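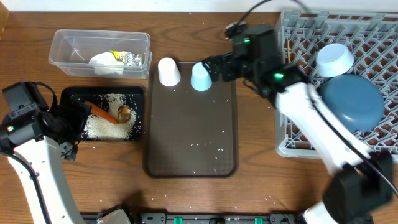 Figure 1. Clearing layout: cups on the brown tray, bowls upside down in the rack, food on the black tray, wrapper in the clear container.

Clearing Up After a Small Meal
Project report, Hurnis College, Home and Design Studies

1. Background
Our group was asked to pick an ordinary household job and look at how the placing of things affects it. We chose clearing a table after a meal for one or two people. The idea came from the shared kitchen at Sebastian House, where the table is small and the draining rack often ends up on it.

The main question was where the rack, the serving tray and the leftovers should go so that clean things and food scraps stay apart. We also wanted to know what happens to spilled rice, which was the most common complaint in the kitchen.

2. Things used
- brown serving tray with rounded corners
- black tray for rice and vegetables
- clear plastic container for rubbish
- light grey dish rack
- two cups, two bowls, chopsticks
- a carrot, a mushroom and 200 g of uncooked rice

Uncooked rice was used because cooked rice stuck to the black tray in the trial session and could not be used again. The bowls came from the Odine range and the trays were borrowed from the Sumirel store room.

3. Method
We did 11 sessions in April with the same set of objects. The food stayed on the left side of the table and the brown tray in the middle. The rack went on the right. Cups on the tray and bowls in the rack were always put down with the base facing up, so that grains would not collect inside them.

Before each session the bowls, cups and chopsticks were all put on the brown tray. The larger bowl went towards the top of the tray and the lighter one lower down. 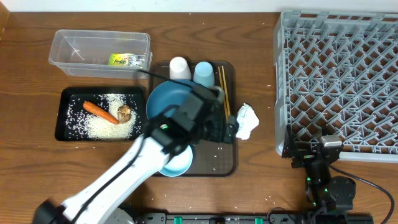

The carrot and the mushroom were left on the rice on the black tray and were not part of the clearing. They were there to make the table more like a real one, and to show if the black tray had been knocked.

4. Results
Bowls were easy to place in the rack. Chopsticks took longest, as they could go through the slots or lean at an angle. A session took around 20 minutes with setting up and sweeping included.

Rice was the main problem. Grains got onto the brown tray and the wood even when the black tray had not been touched - mostly they were left over from the session before. We started wiping the table after session 4 and this helped a bit.

The clear container worked well for wrappers and tissue because you could see from the side what was in it.

5. Changes for next time
We would use a deeper tray for the rice and leave a wider gap between it and the brown one. The rack position can stay the same. We would also like to try the layout with plates, which we did not have time for.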